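Workshop Guides > Desktop Towers > Section 3: Cleaning and re-pasting the processor

3.1 Before you start

This section covers cleaning old thermal paste off a desktop processor while the board stays in the case. It was written at the Rollville bench on used office towers, mostly Dells.

I'll say up front that I doubt half of what gets sold for this job. Lapointe wipes, Marnier solvent, the little plastic spreader in its own pouch: I've used the lot, and plain isopropyl alcohol and a lint-free cloth did the same work for less money. If you already own the fancy kit, use it up.

You will need:

- isopropyl alcohol, the strongest the chemist has
- small lint-free cloths, cut down so they fit between your fingertips
- a screwdriver that fits the cooler screws properly
- a tube of thermal paste, any ordinary brand
- a tray for screws

1. Shut the computer down, switch it off at the wall and pull the power cord. Hold the power button in for a few seconds.

2. Lay the tower on its side on a firm bench and take the side panel off. Touch bare metal on the case before you reach in, and again whenever you come back to it.

3. Unplug the cooler fan and undo the cooler screws a bit at a time, going corner to corner. Twist the cooler gently before lifting. Old paste can grip hard, and a straight pull is how processors get yanked out of closed sockets.

4. Set the cooler aside with its base facing up. Find the two levers and the small triangle printed on the board by the socket before you do anything else. 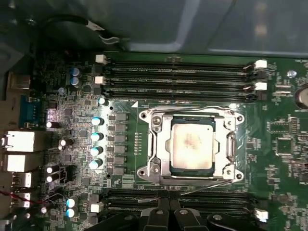
Do you have to take the memory out first?
Only if it stops you getting at the socket. Plenty of guides tell you to strip the board bare, and I've never seen what that gains you apart from more parts to put back in the wrong slot.

3.2 Cleaning the processor

5. Wipe the bulk of the paste off dry. People go straight in with the alcohol and end up with grey soup running over the edge of the chip.

6. Dampen a fresh bit of cloth. Damp means damp. If you can squeeze a drop out of it, it's too wet to go near a socket.

7. Work from the outside edge of the metal lid towards the middle, lifting the cloth away at the end of each stroke. Change to a clean bit of cloth when it stops picking anything up.

CAUTION: Never wipe with the processor out and the socket open underneath. The contacts bend if you so much as look at them, and I don't believe anybody who says they straighten easily.

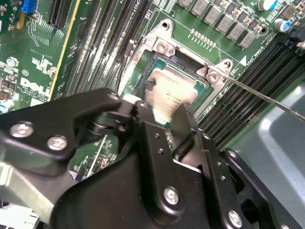

The printing on the lid should come up readable. A faint stain after that is nothing to chase, whatever the forums say. I spent an evening once trying to get a lid spotless and it ran no cooler for it.

8. Do the base of the cooler the same way. Let both surfaces dry fully.

9. Check for anything left behind in the case: threads, crumbs of dried paste, a dropped screw. Tuck loose power and data leads away from the socket so the cooler won't land on one.
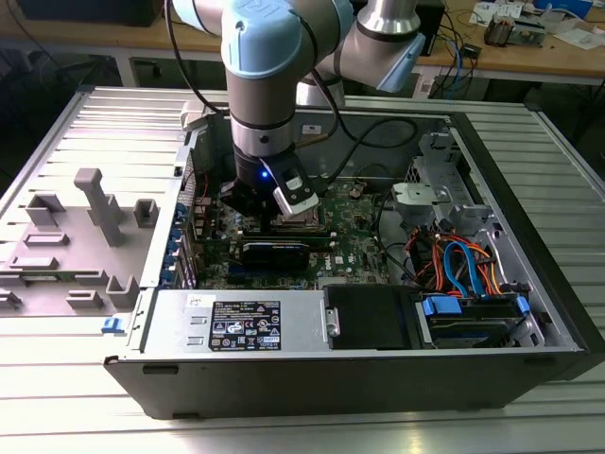
3.3 Metal parts around the bay

Optional, in my view, though Fodico's checklist insists on it. Dust on bare metal doesn't slow a computer down. Dust that falls off it onto a freshly pasted chip is a nuisance, so if you're going to do it, do it before the new paste goes on.

10. Use a dry cloth and follow the grain of the metal. Going across it leaves marks you'll only notice later.

11. Run a corner of the cloth along any grooves or stepped edges.
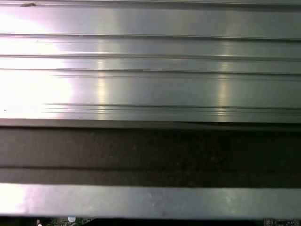 Skip the metal polish. It leaves a film, and I wouldn't want it anywhere near a board.

3.4 Paste and refit

12. Close the socket frame and lock the lever. Put a small blob of paste in the middle of the lid. The cooler spreads it.

13. Lower the cooler straight down, tighten corner to corner, plug the fan in, and refit the panel.

Comments

Darcy Ross: Did 3 of these with supermarket isopropyl and had no trouble. Agree on the wipes.

Marlene Bouchard: Step 3 saved me. Mine was stuck fast and I was about to pull.

Wayne McIntyre: Still reckon you should take the memory out. 6th August and we're still arguing about it.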